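The Brisent and the Tovier

Santoso wanted a winner by the end of August. They had asked for one in writing, on a form with a box labeled Winner, and the box was small, so I understood that a short answer was expected.

Two grippers had come to the bench. The Brisent arrived in foam cut so exactly to its outline that I felt rude taking it out. The Tovier arrived in a shoebox with a bag of screws, and one of the screws was for something else. Both had two fingers. Both opened, closed, and reported how they felt about it to the controller, the Brisent in a tidy column of numbers and the Tovier in bursts, like a relative who only calls with news.

My job was to have each of them pick parts out of the orange tray, lift them, hold them, and put them back down. I had done this kind of work for ten years and had never once been asked which gripper I liked. People in my line don't have favorites. We have tables.

The first part on the list was the actuator, which was what we called it because the bag had no label. It had a boxy silver body you could lose in a coat pocket, a shaft sticking out of one end, and a thin black lead that went wherever it pleased, with a white plug at the end of it. The body was easy. Any gripper can hold a box. The lead was the actual test, though the form from Santoso didn't have a line for it. You close on the metal, you go up, and the wire does something you will have to write a sentence about later.

I set the force at 3, which on that controller means three of something. The manual was firm that the units were proportional and would not say to what. 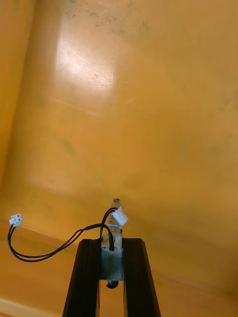 What the controller thought

The controller was a Staltasar, and it had been in the building longer than I had. It ran both arms and a conveyor that had been sold. Every morning it asked after the conveyor. I would press Ignore, and it would ask if I was sure, and then it would let me get on with things in what I can only call a tone.

It took against the Brisent right away. I have no evidence for this that would stand up in a report. The Brisent would send its tidy column, the Staltasar would wait a beat longer than it needed to, and then it would display RECEIVED in capitals. The Tovier could send it any kind of garbage and get back a plain ok, in lower case, almost fond. I swapped the cables. I swapped the ports. I restarted the thing at lunch and told it there was no conveyor, and after lunch it said RECEIVED to the Brisent and ok to the Tovier.

I wrote in the log: possible difference in firmware handling. That's what the log is for.

By the end of the first week I had 133 lifts, split between the two as evenly as an odd number will go. The Brisent dropped less. The Tovier dropped more but looked less surprised. When the Brisent lost a part it froze with its fingers a hair apart and waited for somebody to come and be responsible. When the Tovier lost one it closed the rest of the way, clicked, and went on to the next position holding nothing, with every appearance of confidence, and set the nothing down very gently on its mark.

I counted those as failures. I want that understood. But I watched a few of them twice.

The board

The second part of the form was called Handling Near Assemblies. This meant putting a large circuit board in the tray and doing everything again with less room. The board was red, with a big round hole through the middle and a crowd of white connectors standing up all over it like people waiting for an elevator. It also had a place printed on it for a QC sticker, and I thought about that more than I should have.

The gripper's task was to bring a small green plastic piece up to the edge of the board, touch it there, and back off. Touch was the word on the form. It didn't say press or nudge, and there was no drawing. I spent most of a morning deciding where touching ended, moving the arm in by amounts too small to see and asking the Staltasar whether contact had been made. It said no. It said no. It said the conveyor was not responding. Then it said yes, and I had to admit that it could have been yes for a while.

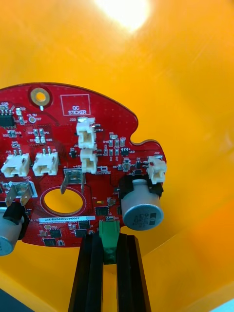

By three in the afternoon I had stopped using the numbers and was going by the sound of the wrist motor, which goes up a little, like the end of a question, when it meets something that doesn't want to move. This is not a method. I put it in the report under Method anyway, with a made-up abbreviation, and Santoso has since asked me if the abbreviation is available for license.

Both grippers passed. The Brisent touched the board the same way every time, at the same spot, and you could have laid the plots on top of each other and thrown one out. The Tovier touched it in a slightly different place each time, always inside the limit, as if it were checking for a warm part.

I sat with the form until the lights in the hall went off on their timer. The box was still small. I wrote Brisent in it, since that was the answer, and under Remarks I wrote that the Tovier had performed within tolerance and should be kept on the bench for further study. I didn't say what kind of study. I asked for two months.

Then I packed the Brisent back into its foam, where it fit perfectly, and went to shut down for the night. The Staltasar wanted to know if it should save the session. I said yes. It wanted to know about the conveyor.

I told it the conveyor was fine.

ok, it said.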